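カールコ共同作業棟 2階談話室・給湯室 安全点検表(コメント付)

点検日 6/12/19
点検者 トレバー・ランドリー
立会い エレーヌ・ティボドー
前回点検 8月
判定の記号 ○良 △要観察 ×要是正 -該当なし

1 出入口と避難経路

1-1 廊下側扉の開閉 ○
ドアクローザーの速度は前回調整したまま変わりなし。手を離してから静かに閉まる。

1-2 非常口表示灯の点灯 ○
点検ひもを引いて予備電源への切替えを確認。

1-3 避難経路の幅 △
北側階段の手前に折りたたみ椅子の台車が置いてあった。通れるが、扉を全開にすると台車に当たる。その場で物置へ移動した。8月の点検でも同じ指摘をしている。置き場所の表示を床に貼ること。

1-4 階段の滑り止め ×
下から5段目の滑り止めが端からめくれている。つま先が引っかかる高さ。養生テープで仮止め済み。接着のやり直しをボーロー社に依頼する。テープがはがれてきたら、修理を待たずに貼り直してください。

1-5 手すりのがたつき ○

2 電気設備

2-1 分電盤の前の空き ○
盤の扉の内側の回路表が古い。給湯室の増設回路が書かれていないので、ダルシー・ラポワントさんに書き直しを頼んだ。

2-2 漏電遮断器のテストボタン ○
談話室、給湯室とも正常に落ちた。復帰後、冷蔵庫の運転再開も確認。

2-3 コンセントの焦げ、ゆるみ △
窓側の下段、右の差込口がゆるい。プラグが自重で傾く。使用禁止の札を付けた。交換まで札を外さないこと。

2-4 延長コードの使用 ×
給湯室で電気ポットと電子レンジを同じ延長コードから取っていた。レンジは壁のコンセントに直接つなぎ直した。延長コードは回収し、事務室で保管している。必要な場合は用途を書いて申し出ること。

2-5 照明 △
談話室の奥の1本がちらつく。交換用の管は在庫あり。脚立作業になるため、必ず二人で行う。

3 給湯室

3-1 湯沸器の点火と排気 ○
炎の色は正常。排気口の外側に鳥の巣などはなし。

3-2 給湯温度 ○
やけど注意の札の文字が薄くなっている。印刷し直す。

3-3 換気扇 △
回るが音が大きい。フィルターに油が固まっていた。洗浄後にもう一度音を聞いて、変わらなければ軸の注油を検討する。

3-4 包丁、はさみの保管 ○
引出しの鍵は事務室。貸出簿の記入もれが2件あった。

3-5 床の水濡れ △
流しの下の排水ホースの継ぎ目に水滴あり。締め直したあと、30分置いて再確認したところ漏れは見られなかった。来週の清掃当番は床を見ておいてください。

3-6 冷蔵庫内の期限切れ ×
名前のない容器が入っていた。毎月の最終日に処分する決まりなので、心当たりのある人はそれまでに。

4 家具と床

4-1 机のぐらつき ○
天板の四隅を順に押して確認。脚のボルトに増し締めの必要なし。

4-2 天板の継ぎ目 △
机を寄せて使う場合、継ぎ目のところで段差ができると飲み物が倒れやすい。紙の束も引っかかる。今回は段差なし。机を動かした人が、戻したあとに手のひらで継ぎ目をなでて確かめること。キャスター付きの机と固定脚の机は組み合わせない。

4-3 椅子の座面と脚 △
1脚、脚先のゴムが取れている。床に傷がつくほか滑りやすいので物置に下げた。ゴムはスカスタンス社のカタログで品番755。手配はシェルドン・ボイチャックさん。

4-4 書棚の転倒防止 ○
L字金具のねじにゆるみなし。最上段に重い製本を戻さないこと。

4-5 床材のめくれ ○

5 消火、救急

5-1 消火器の圧力と設置場所 ○
指針は緑の範囲。前に傘立てが寄っていたので離した。

5-2 煙感知器 ○
試験器で作動を確認。受信機側はキャンベル館の事務室で受けた。

5-3 救急箱 ×
ガーゼと冷却シートが不足。消毒液は期限切れのため廃棄した。補充後は箱のふたの一覧に日付を入れる。

5-4 緊急連絡先の掲示 △
テレーズ・ディロンさんの内線番号が古いままになっている。新しい番号は8で始まるもの。

是正のまとめ

滑り止めの再接着 ボーロー社に依頼、仮止め中
窓側コンセントの交換 使用禁止中
延長コード 回収済み
救急箱の補充 ティボドー
照明管の交換 ランドリー、ラポワント
椅子脚のゴム ボイチャック
内線番号の差し替え ディロン

立会者コメント
椅子の台車は、行事のあと急いで片付けるときに階段前に残りがちです。物置の棚の下段を空けたので、台車ごと入ります。下段には別の物を置かないでください。(ティボドー)

点検者コメント
記号が△の項目は次回まで様子を見るという意味で、放っておいてよいという意味ではない。気づいた変化はこの表の余白に書き足してほしい。日付と名字があれば足りる。前回は余白が一つも使われていなかった。
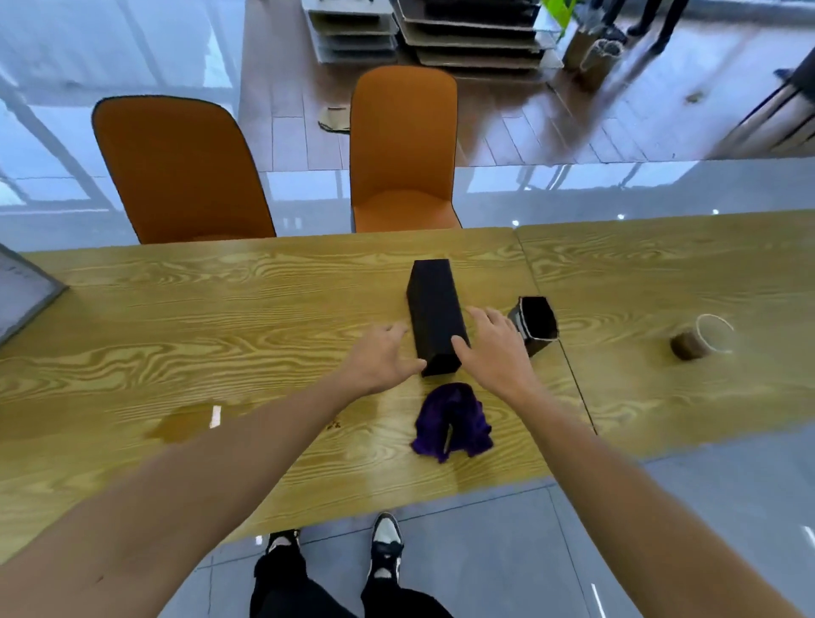
天板の継ぎ目(右寄りの細い暗い線)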